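I finally did the big table. If you have been reading along since the move you'll know the one I mean, the long white one I've been using as a desk, a sewing table, a wrapping station and (let's face it) a very large shelf. It lived under a drift of mail and half-finished things for the whole of February, and I had got so used to it that I'd started eating my toast standing up at the counter.

What set me off was the glue gun. I needed it for five minutes, knew for certain it was on the table, and spent most of an evening lifting things up and putting them down somewhere else on the same table. I found my good scissors, a library card I had already replaced, and the instructions for the Turkholm lamp, which I built without them and which has leaned ever since. No glue gun! It was in the hall closet, in the bag with the Christmas lights.

So the next morning I put the kettle on, put my hair up and took everything off. Everything. My friend Jocelyn Dufour has been telling me for years that you can't tidy a surface with stuff still on it, you just end up shuffling, and she's right and I've told her so, which she enjoyed very much. I laid an old sheet on the floor and moved the whole lot down there, then I had a look at my colourful little disaster and very nearly went back to bed.

The sorting was slow at first. I'm sentimental about paper, that's my trouble. I had 30 greeting cards with nothing written in them, bought because they were pretty, and I'd been buying new ones every time a birthday came up because I couldn't find the old ones. Those now have a shoebox with a lid. The buttons went into jars — my grandmother's in one, everybody else's in the other — and the fabric scraps went into the Baso tub, except for anything smaller than my hand, which I made myself let go. I kept one piece of the yellow gingham. You would have too.

Beads were the worst of it. I bought a bag of 2,000 seed beads on sale ages ago, with grand plans for a bracelet phase that lasted a weekend, and at some point the bag had split. I picked them out of the pencil tray with a bit of damp paper towel and I'm still finding them in my socks.

Then cleaning. I started with plain warm water and a drop of dish soap on a soft cloth, and that got rid of more than I expected. The tea rings came off with baking soda mixed into a paste and left to sit while I had another cup of tea (on a coaster, thank you). There's one grey smudge near the corner, marker I think, that has only faded a bit. I tried the Sustemar cream cleaner on it, a tiny dab, and stopped when the spot started looking duller than the rest. I'd sooner have a smudge than a bald patch, so the smudge stays and the pencil mug will live on top of it.

By mid-afternoon the sun comes straight in on that side of the room and a white table just glows. It's almost too much, I had to squint. I'd forgotten how big the thing is with all that bare white to look at, and how nice it is to lay your arms down on it and not have a stapler under your elbow.

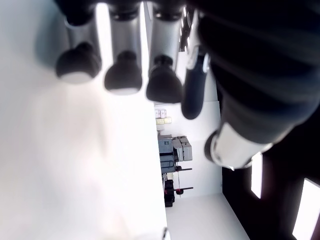 Do you need a special cleaner to keep a white tabletop white? Warm water and a little dish soap will do nearly all of it, as long as you wipe up tea, ink and anything with turmeric in it straight away and dry the surface afterwards with a clean cloth.

I've made myself a few rules, and we'll see how long they last. Mail gets opened at the front door, beside the recycling. One project out at a time, on the Ardeleanu tray, so I can lift the whole business off when I need the space. And a quick wipe at nine in the evening, when I'm up making tea anyway. I missed last night's. I was knitting and it was raining and I didn't feel like getting up.

Next on my list is the closet where the glue gun was hiding, though I may give myself a week off first. If any of you have a clever way of storing wrapping paper that doesn't end with the rolls getting crushed at one end, please leave me a comment. I've tried the under-bed box and I've tried the umbrella stand, and the cat has opinions on both.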